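I sell (well, we sell, but I answer the emails, so let's say I) the Carretero Bench Rules Pack, and every February I rewrite this page because somebody has asked a question I should have covered the year before. Hi! I'm Zohreh Talebi. Pull up a chair.

## What's in the pack

The pack is a set of house rules for small two-arm benches, the kind where the work is soft stuff and tableware. You get 13 laminated cards, a wall sheet, a blank logbook and the editable files. It sits underneath your own risk assessment and the standards you already follow, and it doesn't replace either one (please don't email me a photo of a card and ask if that counts as an assessment, I've had two of those).

I wrote the first version at Hultimbridge, on the back of delivery notes, after a very long Thursday of arguing over who was allowed to reach in and straighten a napkin. The answer is on Card 1: you, once both arms are stopped and you've said so out loud.

## The cards people use most

**Card 3, cables.** Trace every loop from wrist to base before the first run, and move the arm slowly through its full reach while you watch the slack. A loop that looks generous at rest can get awfully tight!

**Card 5, cloth.** Fabric goes where it likes. Set a speed limit for lifting and stick to it, and clear the plates and cutlery first unless they're part of the task.

**Card 8, two arms, one cloth.** Decide which arm has right of way and write it down. I like the left, for no better reason than habit.

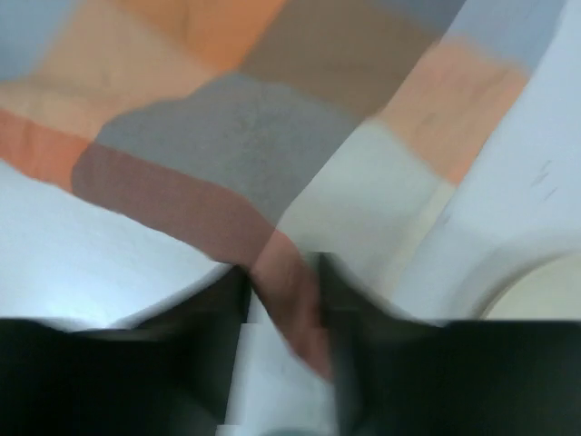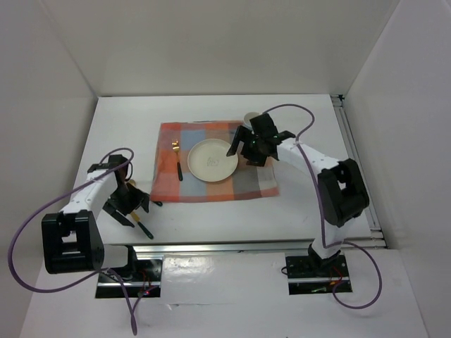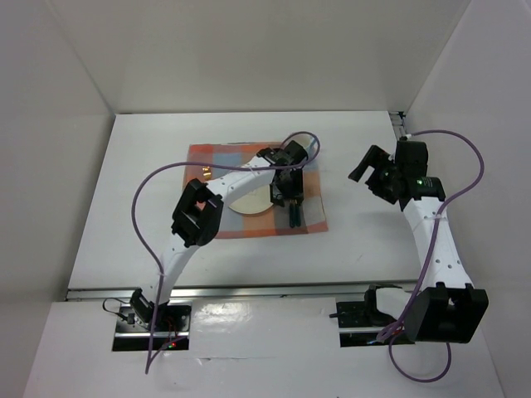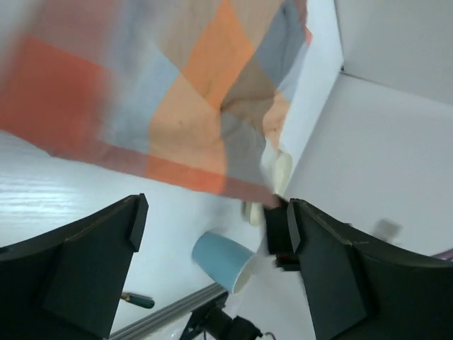 **Card 9, dropped items.** If something leaves the table, the run is over. Stop, log it, reset. I know it's tempting to lean in and grab a rolling cup, and I've done it myself, and I got a proper telling-off from Jirex's safety lead that I fully deserved.

**Card 11, the logbook.** One line per run, in pen. Date, operator, what was on the table, anything odd. Dull, yes, but the Prisine folks are past 2,000 lines now and they can look up any strange afternoon they like.

## Sizes and extras

- Single bench: one set of cards, one wall sheet, one logbook
- Lab set: 4 of everything, plus spare card rings
- Refill logbooks, sold in packs of 3

The cards wipe clean with whatever you use on the table. The wall sheet is paper, so keep it away from the sink.

If you bought last year's pack, write to me with your order number and I'll send the new Card 8 for free. The old wording was muddled and that one's on me.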